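# Call for participants: do wood-grain surfaces and gray walls do anything for you?

Hundgate is looking for people who work at a table, bench or counter and are willing to be bored by a panel for a while.

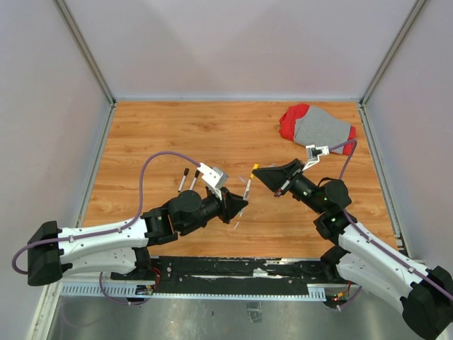
Wood-grain finishes come with a lot of promises. The brochures that reach us say they calm people, keep them at the job longer, make small parts easier to find and hide wear better than a plain color. I've bought surfaces for workrooms for most of my career and I have repeated some of those promises to customers, which bothers me now that I've gone looking for what's behind them. Take the pairing we want to look at first, a warm orange-brown grain laid flat between pale gray walls, with a thin metal trim where the two meet. It looks good. I can see why people pick it. Whether it makes any difference to a person who has to look down at it all afternoon is a separate matter, and I have yet to read anything that convinces me.

The best evidence I was handed is the Soylu survey, which asked 2113 people what kind of surface they would like to work on. Wood grain won easily. But they were shown a page of swatches, each one small enough to cover with a thumb, and they answered in one sitting. Liking a swatch is easy. I'd like to hear from people in week five, when there is coffee on it and they've stopped noticing the pattern, or have started noticing where it repeats.

## What we're asking you to do

You will get two panels in the mail, one after the other. One is an orange-brown wood grain from the Brostari range. The other is the same size in a flat, plain color. You put the first one down where you normally work and leave it there for four weeks, then swap. Each comes with a pale gray upright that stands behind it, so that everyone has something close to the same background. You may have to move a lamp.

While a panel is down, you keep a short log on paper. We want to know:

- what you did on it that day (sewing, soldering, sorting mail, model kits, whatever it was)
- anything you dropped and had trouble finding against the surface
- glare, and at what time of day
- marks, scratches and stains, including ones you cleaned off
- whether you thought about the surface at all

Please don't skip the last one because the answer is no. "Didn't notice it" is a useful entry, and I suspect we'll get plenty.

We don't want to know how the panel makes you feel on a scale from one to ten. I've seen those scales. People put down a seven and go to lunch.

## Who we want

Adults who spend at least an hour a day at a flat surface, at home or in a shop, and who can leave the panel in place for the full period. You don't need any background in furniture or design. If you have one, apply anyway, but tell us, and tell us which finishes you've sold or specified.

People who dislike wood grain are very welcome. Most panels of this kind seem to be tested on those who already want one. If your kitchen has the stuff on every cabinet door and you're sick of it, write to us. The same goes for anyone who thinks gray walls make a room look like a waiting area.

We can't take people who share a work surface with someone else, since the logs get muddled. We also can't use surfaces outdoors or in an unheated garage. Color vision differences are fine and of real interest to us, particularly for the dropped-parts entries, so please mention them if you're comfortable doing so.

## Money

The whole fund for participants is $3000. It will be divided equally among everyone who returns both logs, with postage paid separately by us. I know a shared pot is an unusual way of doing it. It means I can't promise you a figure today, and if that rules you out, I understand. Once the list of participants is settled, we'll write to each of you with the smallest amount you could receive, before any panel goes in the mail, and you can still say no then.

You're paid for a full log. A dull log pays the same as an interesting one, and a bad review of the panel pays the same as a good one.

## Who is behind it

Grelo supplies the panels and the gray uprights at no charge. Grelo sells wood-grain surfaces, so you should be at least as suspicious of that as I am. They don't see the logs before we publish, they have no say over who is picked, and they've agreed in writing that the results come out even if the plain panel does better. They asked if they could call it a wellness study. I said no.

Hundgate pays the participants and does the reading and sorting. We fit out small workrooms, and we sell both kinds of finish, with much the same margin on each. I'd still treat us with some care.

A small group doing this at home can't settle the question for good. There's no hiding which panel is which, and anybody who reads this page will know that I have doubts. I've tried to keep the log to things that happened, to limit how much my opinion or yours can leak in. If you see a hole in the plan, put it in your application. We've already changed the log form once because someone pointed out that the first version never asked about glare.

## How to apply

Write a page or less to Bakari Temba at Hundgate, with "Panel logs" at the top. Tell us:

1. what you do at your work surface, and for how long each day
2. the size of the clear space you have, measured with a tape
3. what the surface is now and what color the wall behind it is
4. what you think will happen

A photo of the spot helps, taken from wherever is easiest. Please don't tidy it first.

I read every application myself, so replies can be slow. You'll get an answer either way.

Bakari Temba
Hundgate
May 12, 2020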